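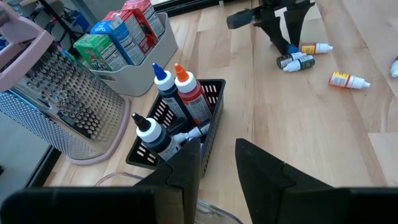

Kitchen Basics, handout 2: Keeping the worktop in order
Instructor: Lutz Heitmann

Please read this before the practical lesson. Last week we spoke about knives. Today the subject is small items, which are more difficult to keep in order than the large ones.

1. Group by use. Food colorings stay together in one slotted basket, with the pointed caps closed. Cartons stand upright in a bin, with the printed side where you can read it.

2. Small dropper bottles belong in the basket too. When they lie on the counter they roll, and then we search for them under the rack.

3. The box grater stands on its base, never on its side. Hold it by the handle on top. Wash it directly after use and brush from the inside to the outside.

4. Wipe the wood with a damp cloth. Food coloring leaves stains in it, so mix your colors over a tray.

Homework: draw a plan of your own counter and mark a place for each group. One page is enough. Students in the Mimby group give the plan to Ms. Sárközi; all others bring it to me.

Reading: course folder, page 12, the part on storage bins.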